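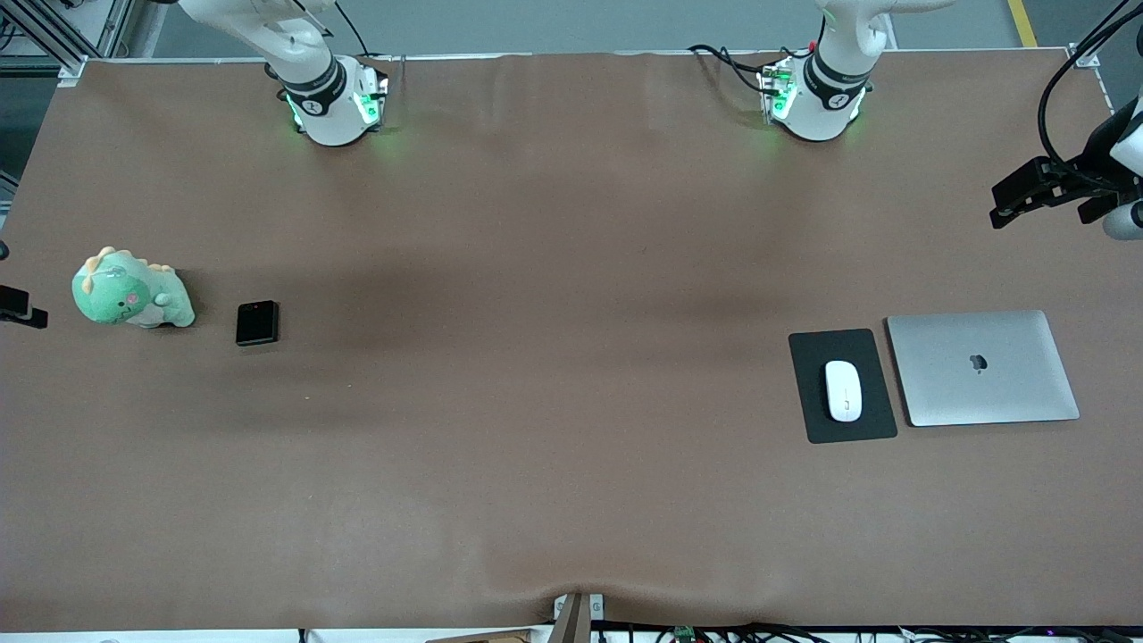
Okay, box cushions. I've been promising a thread on the window seat covers since I started whingeing about them, so settle in! I'm doing two, with piping, in a 300 gsm cotton twill called Ilosa that I fell for on the clearance rack at Hamada. It came off the bolt smooth enough, then I washed it and got ripples. Faint ones, like you get across the far half of the brown cloth on that long table, but faint ripples turn into wonky rectangles when you're cutting with a straight edge, so the iron came out before the chalk did.

Yes, I prewashed. Yes, all of it, even the strip for the piping. I've had a piped cushion pucker on me after its first trip through the laundry and I am never going through that heartbreak again. Hot wash, hot dryer, the works. If it's going to shrink it can do it before I've spent an evening on it.

The seat itself is 40 cm deep and the foam was cut by a place in Troststead that mostly does boat upholstery. Lovely people, very quick, slightly baffled that I wanted to stay and watch the electric knife thing. (I did. It's mesmerizing.)

Sizing is where everyone online disagrees. Some say cut your panels bigger than the foam and add seam allowance on top. Some say cut to the exact size of the foam and let the seam allowance make the cover smaller, so it's snug and the corners fill out. I'm in the snug camp. My first covers ever were roomy and they looked like a duvet somebody had slept badly in.

So: panels cut to the foam size, nothing added. Boxing strip the same height as the foam plus seam allowance. I know that's inconsistent. It works for me, the squeeze needs to happen across the top and not up the sides.

Colour, for the people who asked, is sort of a mustard that thinks it's olive. The piping is navy. My sister says it looks like a school uniform and I've chosen to hear that as praise.

Now piping. Bias strips! I know there's a continuous-strip method where you sew the fabric into a tube and cut it round and round, and I've done it, and every time I get to the part where you offset the edges I lose the thread of what I'm doing and end up with a sleeve. I just cut strips on the bias and join them. Takes longer, no crying.

Join them on the diagonal though. A straight join leaves a big lump right where you least want it and your zipper foot will climb it like a speed bump.

3 mm cord for these. I tried a fatter one on a scrap and it looked very grand, very hotel lobby, and then I had to get it around a corner. Nope. Skinny cord it is.

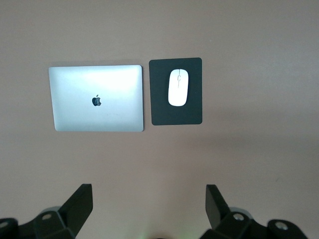 Laptop shut. Enough piping tutorials for one evening.

The zipper goes in before anything else touches the boxing. I used to leave it to the end because I was scared of it and that is exactly the wrong way around, you end up wrestling a zipper into a thing that's already a box. Do it flat. Do it while you're fresh and you've got a cup of tea going.

Mine runs along the whole back and pokes a little way around each side. That bit matters! Foam doesn't bend the way you think it's going to. If the opening is only as wide as the back edge you'll be folding the foam like a taco and swearing at it. A few extra centimetres around the corners and it slides in nicely.

Continuous zipper off the roll, by the way, with the slider put on separately. Getting the slider on took me longer than sewing the thing in. I ended up with one side of the teeth pinned to the ironing board and the other held in my actual mouth. Do not recommend. Apparently a fork works? Someone please tell me about the fork.

My machine is a Werno, older than me, bought from Pascual Medina when he moved into a smaller place and had to let some of his collection go. It weighs as much as a small calf and only does straight stitch and a zigzag with opinions. It went through four layers of twill plus cord and didn't so much as cough, I love it.

Pascual also gave me the best piece of advice I've had about piping, which was to sew it to the panel with the needle a hair away from the cord, and then on the final seam go a hair closer. That way the first row of stitching is hidden inside. I'd been trying to get dead close on the first pass and then had nowhere left to go on the second, so there was always a sad little line of thread showing.

Corners. Deep breath. Clip the piping's seam allowance at the corner, three snips, nearly to the stitching. Put the needle down, lift the foot, pivot, foot down, sew a couple of stitches across the corner on a slant, pivot again. Don't try for a sharp point. Everything is too thick for a sharp point and a slightly rounded corner looks better on foam anyway.

I unpicked one corner and then unpicked it again. By the second go the fabric had gone fuzzy and I was being very gentle with it, like it was a hurt bird. It's going against the wall. If you come to my house please don't turn the cushions around.

Matching the top and bottom panels so the corners line up vertically: snip notches in the boxing strip directly across from where the first set of corners landed. Fold the boxing straight across at each finished corner, tiny snip on the raw edge. Then those snips are where your second set of corners goes. I skipped this once and my cushion had a twist in it, like it was looking over its shoulder.

Oh and open the zipper before you sew the last panel on. Even partway. I've typed that in a note to myself and I still had to stop with the thing under the presser foot and go check.

Joining the ends of the piping, since two of you messaged me about it: leave a tail loose at the start. When you come back around, peel the fabric off the end of the cord, snip the two cords so they just meet, fold under the raw end of one strip and wrap it over the other. Pin, stitch across, done. Put the join at the back somewhere. Never near a corner, you've got enough on your plate there.

Then I finished the inside seams with that zigzag with opinions, which nobody but me will see, but twill frays if you look at it funny and these have to survive a dog.

Getting the foam in! The trick everyone mentions is a thin plastic bag (a dry cleaning one is good) over the foam so it slips past the fabric. Cover goes on, you fiddle the corners into place, then you pull the bag out through the zipper. I did it on cushion one and it was brilliant. On cushion two I left the bag in and it rustled every time I sat down until I gave in and took the whole thing apart.

I put a layer of batting around the foam too, spray glued to the top and wrapped over the front edge. Makes a huge difference to how full the corners look, and it softens that hard-edged look foam has. Do the gluing outside. I did it in the garage with the door open and I could still smell it at supper.

What I'd change: more fabric. I bought what the calculator said and then had to piece the boxing strip on the second one. The seam's on the side, at the back, it's fine, but I know it's there. With a one-way pattern you'd be in real trouble, so get the extra half metre if the bolt will allow.

Also a new needle. I started with whatever was in the machine, skipped stitches all along the first practice seam, fussed with the tension for ages, and then put in a jeans needle and it sewed like butter. Every single time I do this. Every time!

Next up is a bolster out of the leftovers, and the only leftovers are weird long triangles from the bias cutting, so that'll be a patchwork bolster I guess? I want it done before August when my aunt comes and sleeps in that room. If anyone's made one with gathered ends instead of flat ones, tell me how you covered the hole in the middle. I've got a big button in mind but I'm open to being talked out of it.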